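Varen Packing Board and Tray Set

Item 791 - Packing and Sorting Furniture

The Varen Packing Board and Tray Set is supplied by Plonance to schools, training centers, community pantries and small mail-order rooms. It gives one seated or standing person a clean, marked-off place to put together small packages of food, stationery or printed matter. The set is sold complete and may be used on any level table that is at least as deep as the board.

What is included

One white packing board, rectangular
One clear tray with raised rim
Four non-slip pads for the underside of the board
One printed guide to setting out and cleaning

Extra trays are sold in packs of 28. Boards may be ordered singly or in cartons, and carton orders are delivered on a pallet to a ground-floor door.

The board

The board is finished in plain white on the working face. Small items stand out clearly against it, and crumbs or torn corners of wrapping are easily found and wiped away. The surface accepts most household cleaning sprays. It should not be used for cutting, and hot pans must not be placed on it. Customers who need a cutting surface are referred to the Pavar range, which has its own page in this catalog.

The board lies flat under its own weight. The pads are intended for polished tables and may be left off where the table has a matte finish. When not in use, boards should be stored upright on their long edge in a dry cupboard.
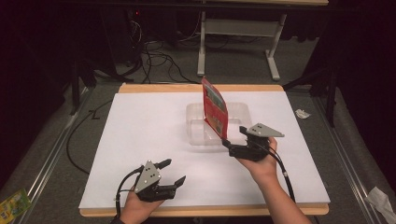
The tray is intended to hold one order, or one portion of an order, while it is being made up. It has no lid and no dividers. The low rim keeps small packages together and still leaves them easy to lift out again. Bagged and wrapped snacks are the most usual contents, and the tray is best kept near the center of the board, where an upright package such as the red one can be brought in from directly overhead and there is white surface left on the sides for items waiting their turn. The clear plastic also allows a packing slip to be placed underneath and read through the base. Trays may be washed by hand in warm water and should be dried before they are stacked.

Choosing a table

Plonance recommends a table with a firm top and a metal frame. The Pană worktable, with a light wooden top, was designed for use with this set and is available in two heights. Existing tables are also suitable, provided that the board does not hang over any side. Rooms in which several people pack at once should allow one board per person, with enough floor left clear behind each place for a chair to be pulled back.

Carpeted rooms present no difficulty. On hard floors, table feet should be fitted with rubber caps, which are sold separately.

Care and replacement

Light marks on the board can be removed with a damp cloth and a little dish soap. Scouring pads will dull the finish and are not covered by the guarantee. A tray that has cracked along the rim should be taken out of use, as the edge may catch on soft wrapping. Replacement pads are sent free of charge during the first year on receipt of the order number.

Ordering

Single sets are normally sent within the week. Orders of more than 40 sets are made up to request and require a signed order form. Schools and registered charities may pay by invoice.

The set is at present in use at 146 sites. Organizations that wish to try it before placing an order may borrow one complete set for a month, with return carriage paid by Plonance. Loan requests for June should be sent as early as possible - the number of loan sets is limited and they are issued in the order in which requests arrive.

Questions on sizes, delivery or care should be addressed to Hòa Ông, Furniture and Equipment Desk, using the contact form on this site. Please give the item number and the delivery address, and state whether the room is on an upper floor.

Page last revised 24/05/2024. Prices are shown at checkout and do not include sales tax.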